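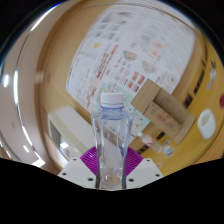

Unit 4 handout: a plastic water bottle held upright.

Religion in Public Life. Unit 4: Fasting and the lay calendar

1. Terms

A fast is a rule about intake over a fixed period. The rule may cover all food and drink, certain foods only, or the hour at which a meal may be taken. Most textbooks put these three under one heading, and students then compare cases that do not match. In this unit they are kept apart as full, selective and timed fasts.

A second split is between fixed and called fasts. A fixed fast returns with the calendar. A called fast is announced by a leader in response to some event, such as a drought or a death. Called fasts leave more paper behind: letters, notices, minutes.

2. Who is bound

Written rules nearly always list exemptions. The usual ones are illness, pregnancy, travel, youth and old age. Read these lists closely. An exemption for travel says something about how far members were expected to go, and an age limit shows who was thought of as a full member.

Okonkwo's survey of the Bamurano congregations covered 131 households. Of these, 70 kept the February fast in full and 20 kept it in part – by her definition, at least one day but fewer than all. The remainder either did not keep it or gave no answer, and the two groups cannot be separated in the published table. This is a fault in the form, which had one box for both.

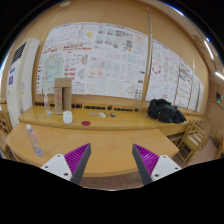
The survey also asked who in the household decided. Answers named the oldest woman more often than the oldest man, although the written rule gives the duty to the head of the house and assumes that this is a man. Rule and practice should be recorded in separate columns of your worksheet.

3. Breaking the fast

The meal that ends a fast is often better recorded than the fast itself. It has a place, a cost and a guest list. At the Trastov hall the closing meal served roughly 1000 people, most of whom had not fasted. Jibrin treats the meal as a separate rite with its own membership. Obi treats it as the last step of the fast and regards the guests as witnesses.
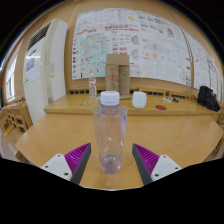
Ngozi Ojo: I would not choose between them on this evidence. The hall kept a list of who ate and no list of who fasted, so both readings rest on the same half of the record.

Her point applies to most of the sources in the reader. Before the seminar, mark each source F (records the fast), M (records the meal) or B (both).

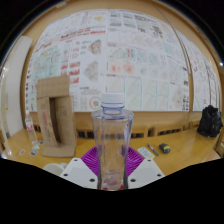

Drulitz, 27/08/2022

Notice to members, as translated by Pejman Amini for this course. The fast will begin at first light and end at sunset. Those under treatment are excused and should not ask leave. Bread will be given at the door to all who come.

Note the phrase "should not ask leave." In the older Aliyu notices the sick had to apply to an elder. Dropping that step moves the decision from the office to the member – compare section 2.

Reading for next time: Obi, chapter on witnesses; Jibrin, first half only. Bring the marked source list.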